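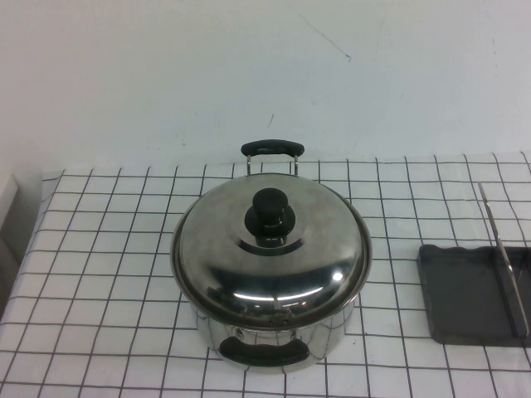 **From:** Ishbel Baxter
**To:** the pots-and-pans list
**Date:** April 14, 2019
**Subject:** Re: Re: lidded pot, is the knob a problem?

Callum Urquhart wrote:

> I've gone over to stainless with a domed lid and I'm not going back. The dome sends the steam down the sides so the food bastes itself, and you can cut your cooking time by a third. The knob stays cool the whole way through. Climari make the one I'd tell everybody to buy, and Sindetti's is the same pot with a different stamp on the bottom. Also you can put the whole thing in the oven, handles and all, at any temperature you like. I don't know why anyone still buys enamel.
>
> Callum

Callum, I'd like to believe this, but I have questions about nearly every line.

The basting first. Water condenses on any lid that's cooler than the steam under it, and then it falls off. On a dome some of it slides to the rim, fine. On a flat lid it drips wherever it feels like. I made the same bean stew under both last August, same burner, same beans out of the same bag, and I couldn't taste which was which. Neither could Catherine Cairns, who was hoping to. A third off the cooking time I simply don't accept. If your old pot had a lid that rattled, then a lid that fits would help, and that goes for a flat one too.

What the dome does give you is room. A chicken that sits a little proud of the rim will still go under it. I'd buy one for that and skip the rest of the sales talk.

Now the knob. Mine is like the one at the top, a black cap with a wider black flange under it, sitting flat on the steel. I've grabbed it bare-handed after ten minutes and been fine. After 40 minutes on a low simmer I let go of it pretty fast. "Stays cool" depends on how long you cook and whether your burner is bigger than the base, so please don't tell a new cook it never gets hot.

And "any temperature you like" worries me. Black handles can be all sorts of stuff, and you can't tell what by looking. Lino Dal Bello had one go chalky in the oven and the smell hung around his kitchen for days. Find the paper that came with the pot. If it's gone, write to the maker. If they don't answer, keep it on the stovetop. I would not go by what somebody else's pot put up with, mine included.

On Climari and Sindetti being the same pot - where did you hear that? I've seen it said on this list at least twice before and each time it came from a person who'd read it on this list. They may well be. I'd want to put the two of them side by side, and weigh them, before I spent money on the strength of it.

Things I would look at in a shop, for whoever asked originally (Kadir, I think?):

- Pick it up by the handles with the lid on. If the lid rim sticks out past the pot, check that your knuckles clear it. On some pots they don't.
- Wiggle each handle. Any play at all, put it back.
- Turn the lid over and see how the knob is fixed. A plain screw you can tighten at home is worth more to me than a fancy finish.
- Look at the ring pressed into the lid, if there is one, from the inside. Grease likes to sit in there.

Don't pay extra for shine. My lid was like a mirror for the first week. It's a perfectly good lid now and you can't see your face in it. I did try the Ogilvie polish people keep going on about, and it worked about as well as baking soda and a wet rag, with a stronger smell.

As for enamel, my Gandell has been going for 11 years with one chip, on the outside, my fault. So that's why I still buy it.

Callum, if you have timed this, with a clock and the same recipe, send the numbers and I'll read them properly. I could be wrong about the third. I'd just like to see it written down.

Ishbel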